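Trundside Wants to Sell You a Hand
By Gisela Ruppert

The Trundside pitch is simple. You pay $2,244 for a hand-held gripper kit with a camera on it, do your chores with the thing for a while, and its software turns the recordings into training for a robot arm you may or may not own. Lamduan Chantharasri, who runs sales, told me 100 demonstrations is enough for "most soft goods." I asked which ones aren't covered. She said she'd get back to me.

Bow ties were my pick. They flop and they fold in on themselves.

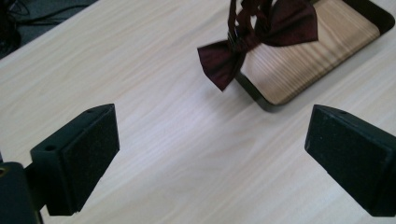 What the money buys
Two black fingers with padded inner faces, a charger, and three months of Jeltbridge, the processing service. After that Jeltbridge is extra, and the price isn't on the website. The fingers open wide and the pads look sturdy, but they pick up dust, and the manual's cleaning advice is one line long.

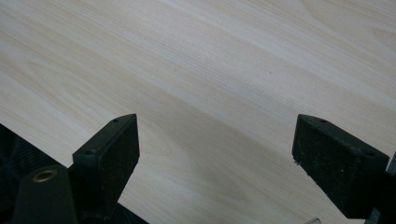
Does it learn?
I can't say, and I don't think Trundside can either. The success figures in the brochure come from its own shop. Shanthi Mollah, who tested a rival kit from Tsolakis in March, told me she'd wait for somebody else's numbers. My wrist gave out after around 3 hours, well short of 100 demonstrations. 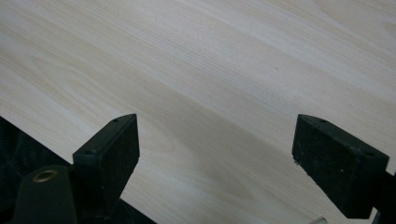

The padded fingers, open over a bare tabletop.

Returns are accepted if the box is unopened.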